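March, cell 2, bench log

Came in to find the left finger closing late again. Syahrul's note on the whiteboard said "fixed", underlined twice, which in this lab means somebody rebooted it. Rebooted it myself, out of respect, and then took the cover off.

Jaw screws on the left base had backed out a little. Retightened all of them, fresh threadlock, left it alone for lunch. Rezeroed both fingers afterward and ran 100 open-close cycles with nothing between them. No late closes. Wrist camera offset was out by 2 mm sideways, so I redid that too and saved it under a name Jarrah will be able to find this time.

Back to the toast job after that, fingers wide, over the blue plate.

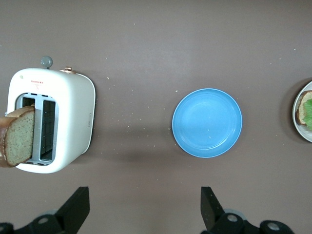

Notebook 7, p. 9

Crumbs all over the tabletop, as you'd expect from a cell whose main product is crumbs. Brush them off before the table calibration, please – the Katene script takes any bright speck for a marker and sulks. Compressed air is banned near the gripper bases. We all remember why.

Still to do:
Order spare finger pads from Sivero.
Ask Jarrah if the slower approach to the slots is staying. I'd keep it.
Check the jaw screws again after the next long run. If they've moved, I'm blaming the bracket and not my threadlock.

Seeded bread sheds worse than white. Buy white.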